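Lamell Open Day at Dronidham: Questions and Answers

Last updated 14 May 2021

The open day is held at our Dronidham office, on the ground floor of the Tiongson Building. Visitors see the Lusard project, in which people carry out ordinary household and office tasks with hand-held grippers and the recordings are used to train robot arms. Most of what people write to ask us is answered on this page. For anything else, write to Princess Cabanatuan at the visits desk.

GENERAL

What will I see?

The day is built around the table room. One of our operators stands at a round table with a gripper in each hand and moves everyday things from place to place: picks up a book, turns it around, puts it down, slides it over. The things on the table change during the day. After that you go next door, where the same kinds of task are played back on screens, and then to the arm room, where a robot arm tries some of them by itself.

Is it a show?

It is ordinary work with visitors watching. The operator has a list of tasks for the session and goes through it. Some of the tasks are dull. If you come at a moment when the operator is putting the table back to its starting layout, you will watch that.

What is in the table room?

Office furniture, mostly. The room was a meeting room before Lusard moved in and we kept the table and the chairs. A book, a woven tissue box and a piece of black fabric are typical of what gets put out. We choose things that differ in stiffness and weight, and we use things people own. Nothing is made specially for the robot.

What are the black-and-white squares for?

They are markers. A camera can find one quickly and work out which way it is facing, and from that the software knows where the marked thing is in the room. We use them as flat cards and as cubes. On a cube the pattern is printed on several faces, so that a camera has a good chance of seeing at least one of them. An operator may have cubes on the shoes as well, which tells us where the feet were during a task.

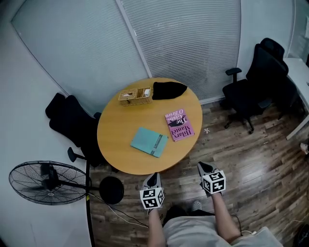 How long does a visit take?

Plan for 50 minutes. The table room takes 20 of those, and the rest is divided between the screens and the arm room. You may leave early, but please tell the host at the door so the group list stays right.

Do I have to book?

Booking is required for the table room. The front hall, with the posters and the older grippers in cases, is open to anyone who walks in. Bookings are made by email to the visits desk with the names of everyone in your party.

What does it cost?

Visits are free. There is no charge for parking in the rear lot either, but the front spaces belong to the other tenants of the Tiongson Building and cars left there do get ticketed.

TRYING THE GRIPPERS

Can I hold one?

Yes, at the end of the table session. We hand out practice grippers, which are the same shape and weight as the working ones and have no recording turned on. You squeeze, the fingers close, you let go, they open. Most people have the idea in under a minute. Doing it smoothly takes longer, and the thing visitors find hardest is letting go of an object without knocking it.

Are they heavy?

Heavier than they look after ten minutes or so of holding both. Operators take a break between task blocks. If you have a sore wrist or shoulder, use one gripper and rest your elbow on the table.

Why not just use the operator's bare hands?

We get asked this at every visit. A robot arm has a gripper at the end of it, with fingers that open and close. If the person uses a gripper much like the one on the arm, the recording shows what can be done with that tool, at that width, from that angle. A recording of bare hands has to be translated first, and a lot gets lost in the translation. Fingers can pinch the cover of a paperback and flip it over in ways our gripper can't copy at all.

What does the gripper record?

It has its own camera, pointed past the fingers at whatever is being reached for. The picture is very wide and bends toward the edges, so that the object, the table and a good part of the room are all in view together. That helps the software tell where the gripper is even when the hand turns quickly. How far the fingers are open is recorded along with the picture.

People sometimes expect the picture to be a close-up of the fingers only. The wide view is what makes the recording useful later, and on the playback screens you will see that furniture, walls and the other gripper come in and out of view as the operator moves.

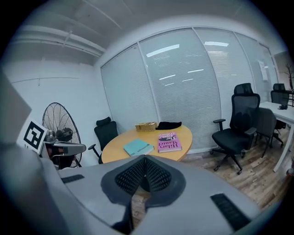

The playback screens are also the best place to ask detailed questions. The host there works on the recordings every day and can stop at any point, go back, and step through a grasp slowly. In the table room we ask you to hold longer questions until the operator has finished a block.

Why are things left in odd places on the table?

The starting layout is meant to vary. If the book always lay straight and near the front, the arm would learn to pick up a straight book near the front and would do badly with any other. Operators are asked to put things down at different angles, upside down, close together, or half behind each other. Please don't tidy up. It is a natural thing to do and visitors do it all the time.

THE ROBOT ARM

Will the arm work on the day?

We run it in every session and it usually gets through some of its tasks. It is slow compared with the operator. It also fails in plain view: it closes on air, or it pushes a thing along the table instead of lifting it. We don't restart it to hide a failure. The host will tell you what went wrong if we know.

How much recording does it take to teach it something?

It depends on the task. For the current set of table tasks, Lusard has 2,506 recordings that passed checking. Recordings in which a marker was hidden for too long, or a task was left half done, are dropped. We don't give out a figure for each task during visits because the list changes too often.

Is the arm learning while I watch?

The arm does not change during a visit. Training is done afterward on other machines, and a new version is loaded once it has been tested. What you see in the morning group and in the afternoon group is the same version.

Can I stand near it?

Stay behind the yellow line. There is a host at the stop button whenever the arm has power. If the host asks the group to step back, step back first and ask why afterward.

PRIVACY AND PHOTOS

Will I be recorded?

The cameras in the table room can see most of the room, so anyone in it during a task block may appear. You sign a one-page form on arrival. If you would prefer to stay out of the recordings, say so at the desk and you will watch from the hallway side; the audio is the same. Recordings that catch a visitor who has not signed are deleted.

Can I take pictures?

In the front hall and the table room, yes, without flash. Flash upsets the cameras. In the arm room, ask the host. No pictures of the playback screens, please, as other people's faces may be on them.

COMING WITH CHILDREN OR A GROUP

Is there an age limit?

Children under ten are welcome in the front hall and at the screens. For the arm room they need to be ten or older. Each child needs an adult, and one adult may bring up to 2 children into the table room.

Can a school class come?

Write well ahead. The table room is small and a class has to be split, with one part at the screens while the other is at the table. Teachers have told us that it works better if the students try a task with kitchen tongs before they come, and we can send a worksheet for that.

Is the building accessible?

All the rooms on the visit are on the ground floor. The front door has a push button. The table room gets tight with chairs pulled out, so let us know if someone in your group uses a wheelchair and we will clear a side before you arrive. There is a quiet room across from the desk.

Is it noisy or hot?

It isn't loud. The table room can get warm with a full group and we run a fan, so dress in layers if you feel either one easily.

AFTER THE VISIT

Can I become an operator?

We take on operators a few times a year, and no technical background is needed. Patience is needed. New operators practice for several days before any of their recordings are kept. Ask for the form at the desk, or write to Princess Cabanatuan with "operator" in the subject line.

I left something behind.

Lost items are kept at the visits desk until the end of May. If you put something down in the table room, tell us exactly what it looks like, as we have a cabinet full of everyday objects in there and yours may have been put away with them.

Can I come again?

Of course. Book the same way as before, and mention which rooms you saw last time so we can put you in a group that is doing different tasks.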